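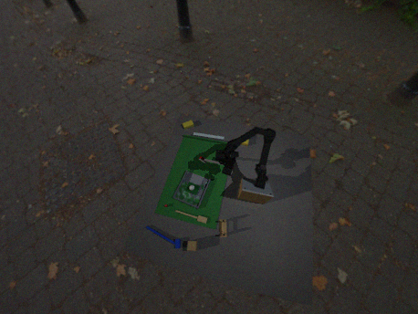
シミュレーション上の「Olero」作業セル。アームの先端が緑色のマットにかかる位置にある

Wema、小型アームセル「Olero」の立ち上げ・点検手順を改訂
シミュレーション環境の設定ファイルも同時に提供

12月21日

株式会社Wemaは、卓上作業向け小型アームセル「Olero」について、立ち上げと定期点検の手順書を改訂し、本日より導入済みのお客様への提供を開始しました。あわせて、手順の確認に使うシミュレーション環境の設定ファイルを公開します。

Oleroは、アーム1台とグリッパー、作業マットを組み合わせ、工具や小物部品の取り扱いを行うセルです。従来の手順書では、アームの据え付けとマットの位置合わせを別々の章で扱っていました。今年8月までに寄せられた問い合わせを整理したところ、マットを動かした後に基準位置を取り直さないまま運転を再開した事例が目立ったため、両者をひと続きの作業にまとめました。

改訂後の立ち上げ作業は次の4段階です。

1. ベースの固定とケーブルの取り回しの確認
2. 原点復帰と各関節の可動範囲の確認
3. マットの基準位置の登録(傾けて置く場合は角度も入力)
4. 手先側視点によるグリッパーの開閉と指先位置の確認

ケーブルについては、手首からベースまでの余長の目安を400mmと定めました。余長が足りない状態で肘を伸ばすと、手首側のコネクタに力がかかります。据え付け時に加え、アームの姿勢設定を変えたときにも測り直してください。

定期点検は運転200時間ごとに行います。指先の摩耗、手首部の締結、ベース取り付け部の緩みを点検し、指を交換した場合は第4段階からやり直します。ベースを外した場合は第1段階に戻ります。 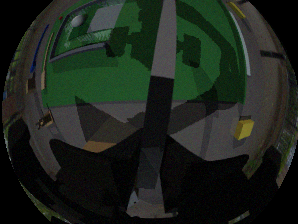
手先側の広角視点(シミュレーション)。手前左右の黒い部分がグリッパーの指、奥が緑色の面

第4段階で使う手先側の視点は画角が広く、直線が弧状にゆがんで表示されます。このため位置の読み取りには画面上の見た目の距離を使わず、補正後の座標値を用います。また、アーム自身の影がマットにかかると部品の輪郭が読み取りにくくなることから、照明の向きを変えて確認する項目を追加しました。

シミュレーションの設定ファイルは、開発協力会社のWimicoと共同で作成しました。照明の明るさと向き、マットの角度、小物の配置を変えた3834通りの条件を収録しています。保守担当者は実機を止めずに手順を練習できます。ただし、締結部の緩みと摩耗は再現の対象外で、実機での点検が必要です。

手順書と設定ファイルは、保守契約の有無にかかわらず無償で提供します。旧版の手順書で立ち上げたセルは、次回の定期点検時に新しい手順へ切り替えてください。制御ソフトウェアの更新は不要です。

本件に関するお問い合わせ
株式会社Wema 広報担当
製品サポートページの問い合わせフォームをご利用ください。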